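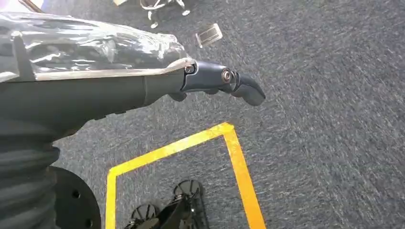
Radio drama has the best sound effects in the world, and most of them come out of a kitchen drawer. I spent two happy days at the Wuscombe studio with Tsegereda Tekleab, who has been making weather, footsteps and small disasters for the radio play Briseck since its first series. Take clear plastic wrap, crumpled into glossy folds like the stuff bunched over the dark grey arm in the photo. Squeeze it slowly beside a microphone and you have a log fire. Squeeze it faster and the barn is burning down!

Tsegereda has 246 props on her shelves and knows the voice of every one. Cornflour in a leather pouch is fresh snow. A wet chamois slapped on tile is a fish, or a kiss if the script is unkind. She works standing up with her shoes off, because socks are quiet, and she reads the whole scene aloud before she touches a thing. 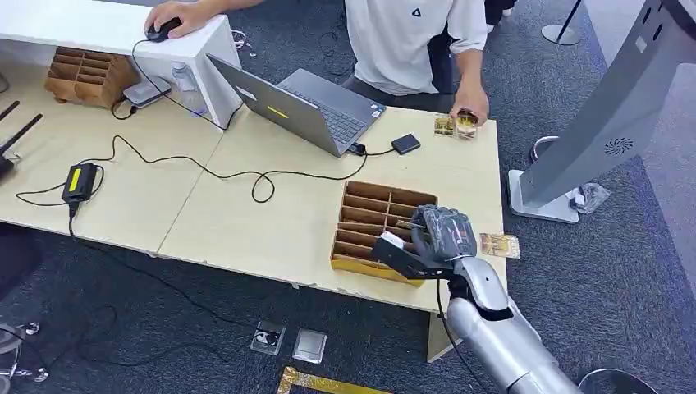
The trouble with rain

Real rain recorded outdoors sounds like frying - a wash of hiss with no drops in it. So she builds it in layers: rice on a baking tray for the roof, a dripping sponge for the gutter, and fingertips on an umbrella for anyone caught out in it. Her writer, Gaurav Mathur, now puts storms into nearly every episode just to hear what she'll do. The one in January ran for nine glorious minutes and I've played it to everyone I know.

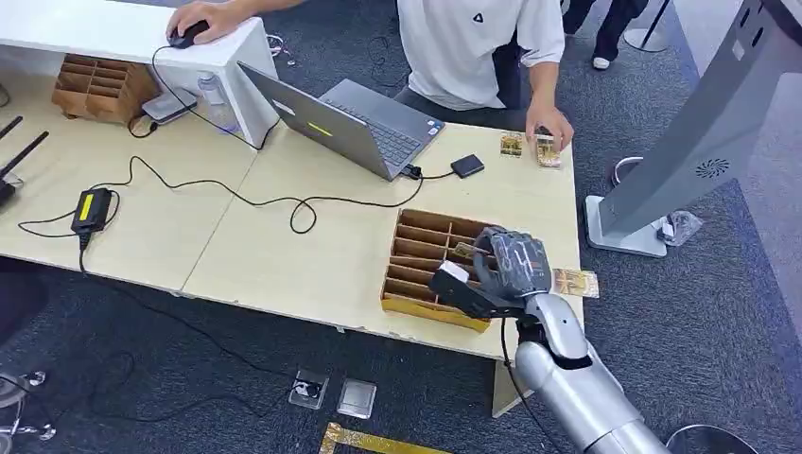

Try it at home

You need a quiet room, a phone and a thick blanket to hang behind you. Start with footsteps. Fill a tray with gravel, put on hard shoes and walk on the spot, heel first, while you think about where your character is going. Then listen back with your eyes shut. My first go sounded like a horse eating crisps, and I was thrilled with it.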